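Sorting Foam at Koivisto

Gallery by Raili Pesonen

The Koivisto workroom takes in foam offcuts and shaped pieces from packing jobs and sorts them by form before they go back out for reuse. This page covers the March round. Most of what came in this time was white, with a few gray sheets at the bottom of the crates, and all of it passed over the same tables before it was put away.

Sorting is done in baskets first and on shelves second. We tried going straight to the shelves last year and ended up with drums and blocks mixed together behind the sheet stock. Baskets are slower but easier to check, and they can be carried to the next table without tipping anything out.

Oskari Ahonen set up the order of work. Round pieces go first, then blocks, then wedges, then anything flat. Pieces with a hole through the middle are kept apart. Elli Halonen wrote the shelf labels and keeps the intake book, which closed this round at 1,933 pieces.

A note on terms, as we were asked last time. A drum is short and thick with a flat top. A rod is longer than it is wide. A puck is thinner than a finger. Anything that doesn't fit one of those goes in the odd box, and Mabli Parry goes through the odd box at the end.

Crumbling pieces are taken out by hand and bagged. Pieces with tape or adhesive on them are kept if the foam is sound — the tape can come off later, and pulling it in a hurry takes the surface with it. Marker and pencil lines are left alone. Anything that smells of solvent goes outside and stays there.

The finished shelves run along the back wall of the store. Drums are at waist height, rods above them, and sheets stand upright on the floor with a board between every stack. The lowest shelf is for pieces longer than 60 cm. It fills up fastest and will need a second bay before summer.

Baskets used for sorting
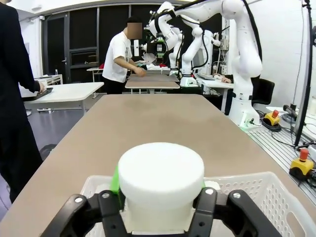 A white drum over one of the perforated baskets, with a strip of bright green on its side. The baskets have an oval cutout handle at the end.

Does the shape of the basket matter for foam?
Any basket with a flat bottom and smooth inside edges will do. Rough edges shave the corners off soft pieces, and a basket that narrows toward the bottom presses the lower layer out of shape if it is left full overnight.

Full baskets are weighed empty-handed, with the basket's own weight taken off on the sheet. The limit is 4 kg, mostly so they can be lifted to the upper shelf without help. Foam rarely gets near it, but the dense gray sheets can.

The next round starts when the crates from Endach arrive. Joyce Masanja is taking over the intake book and would like box lists sent ahead, with sizes in centimeters.

Contact: Raili Pesonen, Koivisto workroom | © Koivisto. All pictures and text. | Back to top

This site uses cookies to remember your settings. Accept | Manage preferences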